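Household Materials and Where They Go
Handout for Lecture 3: Packaging and the Sorting Line
Babalola Hall, lower lecture room, 26th February

Before you read on

Last time we got as far as glass and metal. Both are fairly easy to love from a recycling point of view: you melt them, you cast them, you have glass and metal again. Today is plastics, paper and the awkward things in between, and I think it is the best lecture of the course, so please come with your questions from the reading. Bring one empty package from your own kitchen, rinsed. We will pass them around in the second half.

If you missed Lecture 2, the only thing you need from it is the difference between a material and an object. A jar is an object. Glass is a material. A jar with its lid on and its label glued down is an object made of several materials, and a sorting plant has to deal with the object it gets. Keep that in your head for the whole evening!

1. What we mean by plastic

Plastics are made of polymers, very long molecules built from small units repeated over and over. Polyethylene is the simplest one to draw: a chain of carbon atoms with hydrogens attached. Draw it in your notes now if you have never done it. It takes ten seconds and it makes everything afterward easier to follow.

Two big families:

Thermoplastics soften when heated and firm up again when cooled. You can do this more than once, though the chains get damaged a bit each time. Nearly all food packaging is in this family.

Thermosets are cross-linked, meaning the chains are tied to each other by chemical bonds. Heat them and they char before they flow. Old-style electrical fittings, some pan handles and many glues are thermosets. They can't be remelted, and you will rarely see them in a kitchen recycling bin.

The resin codes (the small number inside the triangle) only cover thermoplastics, plus a catch-all.

1 PET: drink bottles, clear trays, many clear tubs
2 HDPE: milk jugs, shampoo bottles
3 PVC: pipe, some cling films
4 LDPE: bags, squeeze bottles
5 PP: yogurt cups, bottle caps, takeout containers
6 PS: foam trays, some clear cups and lids
7 Other: everything else, including mixtures

A very common mistake on last year's homework was to read the number as a grade, with 1 as the best and 7 as the worst. It is only a label for the type of resin. And the triangle does not promise that your town takes the item. Two objects with the same number may also behave very differently: a blow-molded PET bottle and a thermoformed PET tray have different chain lengths, and a plant may want one and turn away the other.

2. Density, or why bottle caps float

My favorite part of the evening. Fill a bowl with tap water and drop in small pieces of different plastics. Polyethylene and polypropylene are less dense than water and they float. PET, PVC and solid polystyrene are denser and they sink (foam polystyrene floats, of course, as it is mostly air). So with nothing but a bowl of water you have already split your kitchen plastics into two heaps. Plants do this with crushed flakes in long tanks, and it works beautifully on PET bottles with polypropylene caps: grind the lot, wash it, skim the caps off the top.

Try it at home. Cut pieces the size of a fingernail, push them under with a spoon to get rid of the bubbles, then let go. Bubbles are the usual reason for a wrong answer. If a piece hangs in the middle, check for a label still stuck on it.

Then add salt, a spoonful at a time, stirring well. The water gets denser and at some point the polystyrene comes up. PET stays down even in very salty water. I have watched people do this at the front bench for years and there is always a cheer when the first piece rises.

3. Paper and almost-paper

Paper is a mat of cellulose fibers held together mostly by hydrogen bonds. Water gets in between the fibers and loosens them, and that is the whole trick behind pulping: soak, stir, screen, dry. Each trip through the pulper shortens the fibers, so new fiber has to be added sooner or later.

Now think about a paper cup for a cold drink. If paper falls apart in water, the cup needs a barrier. Usually that is a very thin layer of polyethylene, sometimes a plant-based plastic, and on older cups it was wax. The barrier keeps the drink in, and it also keeps the pulper's water out. The fiber inside is often very good, long and strong, and a plant with the right equipment can get it back. Many plants do not have that equipment.

Things that look like paper and need a second look: drink cartons, glossy gift wrap, till receipts on thermal paper, frozen food boxes. Tear a corner slowly. If a thin film stretches before it breaks, there is plastic in it. Some cups that feel like paper to the hand are plastic all the way through, and tearing settles that question very fast.

4. Nets, films and other stringy things

Produce nets are usually polyethylene or polypropylene. Extruded net comes out of the machine already joined at the crossings, and knitted net is made from tapes or threads looped together. You can tell them apart with your fingers: the knitted kind pulls into a different shape and the loops slide.

As a material, a net is perfectly ordinary. As an object it is a headache. Most plants have disc screens, rows of turning shafts with discs on them that let small items drop through and carry large flat ones along. Anything long and flexible winds around the shafts. Nets, bags, garden hose, video tape, strings of lights: they all wrap. The line stops, and workers have to go in with knives and cut the shafts clean.

So please, in your home town and in mine, keep nets out of the mixed bin unless your collector has told you otherwise. Reuse is good for a while. They make decent scrubbers for muddy boots and they will hold garlic or spring bulbs in a shed.

5. A case to work through: Jirora

Jirora sends its mixed recyclables over the Ninis bridge to the Iselar sorting plant. For the exercise, use these yearly totals. In the first year, 3,966 tons went over the bridge. In the second year, after the collection rules changed in July, it was 3,864 tons. Fiber (paper and cardboard together) made up 1,616 tons of the second year's total.

Work these out before the next session:

a) By how many tons did the total fall, and what is that as a share of the first year?
b) What share of the second year's total was fiber?
c) Give two possible reasons for the fall that have nothing to do with people recycling less. (Think about weight. Think about what a package is made of now and what it was made of ten years ago.)
d) The rule change came partway through the second year. What extra number would you ask Iselar for before saying anything about its effect?

Part (c) is the one I really care about. Tonnage is a slippery thing to measure success by! A town that swaps glass jars for plastic pouches will see its tonnage sink even if every household is just as careful as before. Show your working for (a) and (b), and round to one decimal place.

6. Rigid plastics that aren't packaging

Baskets, crates, buckets and storage boxes are often injection molded from polypropylene or HDPE. Molten plastic is pushed into a steel mold under high pressure, cooled, and pushed out by pins. Look for a small round scar, frequently on the base, where the plastic entered. Openings in the walls are formed by the mold itself, where steel meets steel and the plastic has to flow around. They save material, let air through, and the thick rim at the top stiffens the whole thing so it won't fold when you lift it.

Many curbside programs don't take these, even when the resin is exactly the same as in a yogurt cup. The object is too big for the line, or the pigment is too strong for the buyer. Some drop-off centers have a separate bay for bulky rigids, so do ask.

Words to know for next time

Polymer, thermoplastic, thermoset, resin code, blow molding, injection molding, pulping, disc screen, contamination, bale, tonnage.

Reading: course pack, chapters on fiber recovery and on flexible films. Skip the boxed section on chemical recycling, we will get to it after composting.
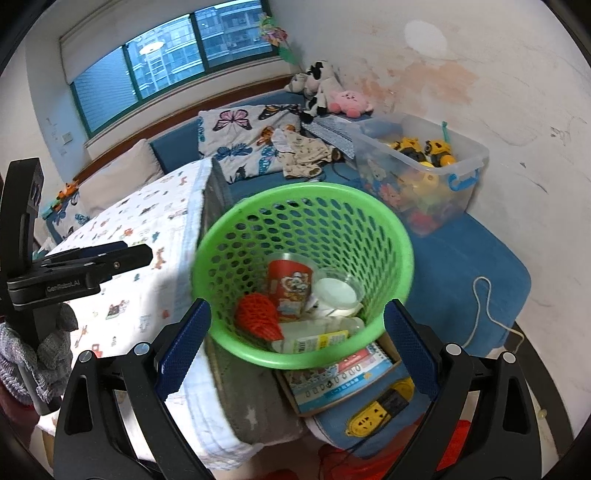

Fig. 1. Mixed items for sections 3 to 6: a cup, a clear plastic tub and red mesh netting in a green laundry basket.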